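Shared Rules for Hand-Held Gripper Work Should Come Before Larger Fleets

Organizations that collect demonstrations with hand-held grippers have grown faster than the rules that govern them. At Durkley we reviewed 229 sessions carried out under the Belmonte program and found that 25 had no written record of who was in the room. The recordings themselves were usable. The paperwork was not, and a data set that cannot be traced to a consent form should not be passed to a partner.

We hold that a site standard is needed, and that it should be short. The Primis draft runs to 893 clauses, many of them copied from rules for fixed industrial arms. An operator who holds the tool in one hand does not need a chapter on fencing. That operator does need to know how far to stand from a colleague, when to stop, and whom to tell when a marker works loose.

Senovholm has taken a better path. Its guide fits on 2 pages and is read aloud before each shift. It asks that everyone in the room be told when recording begins, including people at other tables who have no part in the task. We would make that duty binding.

Critics say that such rules slow the work. They do, by a few minutes at the start of a session, and we consider the cost fair. Repeating a session for want of a signature costs far more.
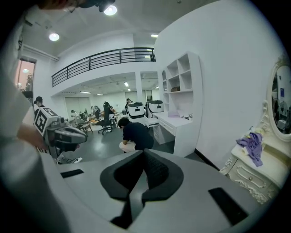
Who should be responsible for consent when several people share a room?
The site lead should be, by name and in writing, for the full length of the session. Leaving the task to each operator produces gaps, as our review showed.

We urge the parties to the Primis draft to adopt this point first and to settle the remaining clauses later.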